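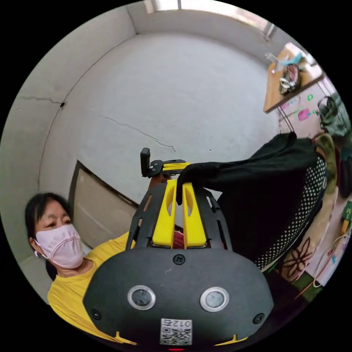
I'd put my name down for the Dobson open day back in October, mostly for the tea, and ended up in the laundry-folding room at Fletham for ages! It smelled of soap and there was a polka-dot cushion on the chair that I rather coveted.

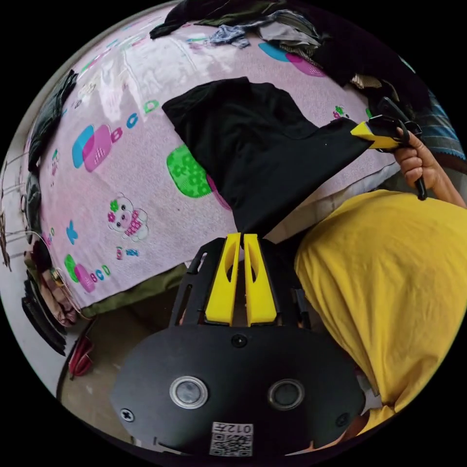

Wilma Jacobs, visits correspondent

My favourite bit was the pink bedsheet with its cartoon bear and letters - black garment spread across it, dark clothes heaped along the top. Mine at home looks much the same. Entry was free and the bus back took 40 minutes.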